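Using a Small Slatted Bench as a Tabletop Riser
Kitchen notes, updated 5 Apr 2025

A low wooden bench placed on a counter or table gives a second level for cans and leaves the surface underneath available. The notes cover selection, loading and upkeep of the slatted type in light wood, on four square legs with rails near the bottom. 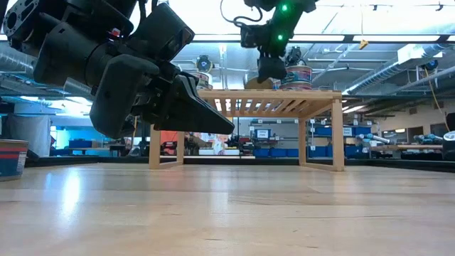
Selecting a bench

Measure the depth of the counter first. All four legs must stand fully on the surface, with at least 2 inches between the front legs and the counter edge. Check the gap between slats against the smallest item to be stored. A can spans any normal gap, but spice jars and short glasses may not, and a base that sits half over a gap will tip when the next item is pulled out.

Low rails joined into a rectangle keep the legs from spreading. A bench without them is acceptable for light items only. Of the two I have used for any length of time, the Clarkel has rails on all sides and has stayed square. The Akisura came without a back rail and needed its screws tightened every few months.

Leveling

Set the empty bench in position and press down on each corner in turn. If it rocks, turn it end for end and test again, as the counter is often the part that is out of true. Where rocking remains, fit a felt pad under the short leg. Do not trim the other three legs to match.

Loading

1. Place the heaviest cans first, directly over or near the legs.
2. Keep one layer only. Stacked cans on slats shift when the bench is bumped.
3. Leave a hand's width between cans so that each can be gripped around the body and lifted straight up.
4. Put flat cardboard items between the cans, low on the slats, where they cannot slide off the end.
5. Stand tall containers on the table beside the bench. They are easier to reach there and do not raise the load.

Labels should face the front. Write the purchase month on the lid in grease pencil (July, for instance) and move older cans forward when new ones are added.

Cleaning

Crumbs collect in the gaps and on the lower rails. Brush along the slats with a dry pastry brush, then wipe with a damp cloth and dry at once. Standing water at the leg ends raises the grain - check there first if the bench begins to rock again. Bare wood takes a thin coat of mineral oil. Allow it to soak in for 2 hours, wipe off the excess, and leave the bench unloaded overnight.

Kylie Merrick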